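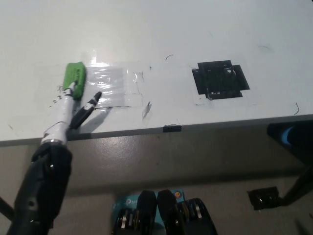 3.2 Wiping and the white tabletop

Of all the household jobs in our study, wiping a table turned out to be the one we most enjoyed watching. It looks so plain! A person picks up a sponge, moves it back and forth a few times, and stops. But when we went through the diaries and the recorded sessions side by side, we found a rich set of small choices packed into those few seconds, and almost none of them had been written down by the people who made them.

We gathered 601 wiping episodes from the homes and shared workrooms in the Masanja set, out of 2668 tidying episodes overall. An episode starts when the sponge or cloth first touches the surface and ends when it is put down. Coding followed the scheme of the earlier Boketti pilot, with one change: we added a field for things that stay on the table while it is being wiped. Mwende Kaijage suggested this field after the first Friday coding meeting, and it became the most useful one we had.

Figure 4. A bright green sponge held upright on a white laminate tabletop, its lower end flat on the surface. Clear, glossy tape is stuck down directly to its right, with a flat black square object farther along.

A work surface that gets daily use is seldom bare. Tape is a lovely case. A patch of clear tape like the one in Figure 4 is part of the table in one sense, as it is stuck down and a sponge can pass over it. In another sense it is an obstacle, with edges and wrinkles where crumbs can collect. Our participants were split on how to treat it. Some wiped straight across, some worked up to the edge and turned back, and a few peeled the tape off first (one of them then spent longer on the sticky residue than on the rest of the table put together).

Loose objects brought out other habits. We named the two main ones "lift and wipe" and "go around." Lift and wipe was the rule in kitchens, where the objects were mostly cups and jars. Go around was far more common in workrooms, even when the object was small and flat and could have been picked up with one hand. Several people in the Skasen workroom told us that a part left on the bench has been left there on purpose, and that moving it would be rude. We had not expected manners to show up in data about sponges, and we were delighted when they did.

The way the sponge is held matters too. A block sponge laid on its broad face covers more table with each pass. Stood on end, it touches a smaller area, and people in the Ernar homes chose this grip for dried spots and for corners. Many switched between the two within one episode - broad face first, then the end for whatever was left. We coded each switch as a separate stroke group.

Pale tabletops deserve a note of their own. Scuffs and smudges are easy to spot on white laminate, and participants with such tables reported going back over the same area more often than those with wood or patterned tops. Whether a mark was a scuff or a smudge was often settled only by rubbing it, so we kept these test rubs in the count. Section 3.3 takes up drying, which most participants saw as a separate job.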